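Section 4. Floor Marking and Cable Routing for the Udero Two-Arm Bench Build 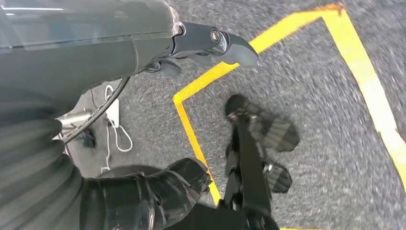 Which should be done first, the floor marking or the arm calibration?

The floor marking comes first. Calibration stores the resting position of each arm relative to the marked area, and any tape laid afterwards will not match the stored values.

4.1 Before starting

This section applies to builds installed in a shared workshop or a private house, on carpet or hard flooring. Builders using the Piston base plate should read Section 3 before continuing, as the plate raises both arms and alters the clearances given below.

The following are required:
Floor tape in a colour that stands out from the floor
Tape measure and chalk
Cable ties, reusable type
The key for the isolating switch

Keys at the Maddocks workshop are held by Lorna Cabanatuan and must be signed for.

4.2 Marking the working area

1. Switch off the controller and turn the isolating switch to OFF. Remove the key and keep it on your person.

2. Move both arms by hand to the folded position. Support the forearm while doing so. The joint brakes do not hold fully until the arm is folded.

3. Measure 900 mm outwards from the centre of the base on each open side and mark each point with chalk.

4. Vacuum the carpet along the chalk line. Tape laid on dust will lift at the corners.

5. Lay the tape in straight lengths between the chalk points. Overlap the lengths at each corner and press down firmly. Do not bend a single length around a corner.

6. Leave the tape for one hour before walking on it.

NOTE: Yellow tape is preferred on grey carpet. Red tape is reserved in the shared workshop for fire exits and must not be used.

NOTE: Corners wear first. Inspect them each month and replace any length that has lifted or can no longer be seen clearly from the doorway.

4.3 Routing the cables

1. Run the controller cable along the rear of the base. Leave enough slack for the shoulder joint to turn through its full travel.

2. Keep power leads and signal leads apart. Where they must cross, cross them at a right angle.

3. Fasten each cable to the base at intervals of 115 mm. Do not fasten any cable to the ribbed sleeve. The sleeve must be free to stretch and fold.

4. Lift all spare leads, adapters and loose fittings from the floor inside the marked area before power is restored.

CAUTION: A gripper lowered to floor level can catch a loop of cable and pull the controller from its shelf. Check the floor before every powered run, including short tests.

4.4 First powered movement

1. Confirm that all persons are outside the tape.

2. Restore power and set the speed limit to 3 per cent in the Plistora control panel.

3. Move one arm at a time through its full reach. A second person shall stand at the stop button throughout.

4. If any part of an arm passes over the tape, press stop, switch off and repeat 4.2 from step 3.

5. Record the result on Form 63 and hand it to Noel Padilla or Kelechi Edet.

Home builders need not submit the form but should keep a copy with the build log.

Revised April. Text by Arnel Maglaya, checked by So-ying Au.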